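Small Blocks, Large Opinions

A gallery by Omolara Okeke
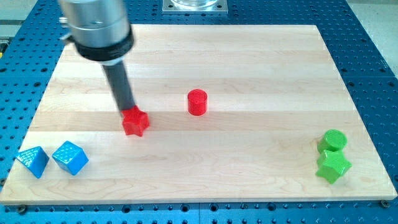
My weakness is for toy blocks small enough to lose under a skirting board, and I have been photographing them since May, when my niece outgrew hers and I failed to. The early efforts were all on carpet, which eats cubes. A pale wooden board does them far more good: on it the red star and the red cylinder look like a couple who have stopped speaking, the two blue cubes have flopped over at the left, and the green pair at the right are standing so close that you feel you ought to knock. The blues have little bumps on them, a thing I approve of in a cube. Smooth ones always seem to be hiding something.

What follows are the notes that go with the gallery, shape by shape, for anyone who has asked (two people, one of them my sister).

Stars
Five points, rounded off for the sake of bare feet, though my own feet would dispute how much good that does. A star is a hopeless building block. It won't take a roof, it won't sit neatly in a row, and every child I have met picks it up first.

Cylinders
The civil servants of the box. Upright, flat on top, happy to hold anything up until somebody lays one on its side, and then you are on your knees by the radiator. I bought a tin of them from Sakia for the price of a decent sandwich and have regretted neither the tin nor the missed lunch.

Cubes
I own 127 and could make a case for each. The best came from Masri, the junk shop behind the station, in a biscuit tin marked "100 pcs", which turned out to be an optimistic label. Cubes are the only shape my niece would lend to other children, and I took note of that.

Colours
Red, blue and green get on well together and always have. Sosura once brought out a set in beige and oatmeal for people with nice sofas. I was given it for my birthday. It lives in the cupboard with the fondue set.

Storage
Sorting by colour looks lovely and lasts until teatime. Sorting by shape lasts a day longer. I now use a Stuvitz drawer unit with five drawers, the bottom one labelled "other", and that is the one that won't shut.

Swaps welcome, particularly yellow stars. No beige.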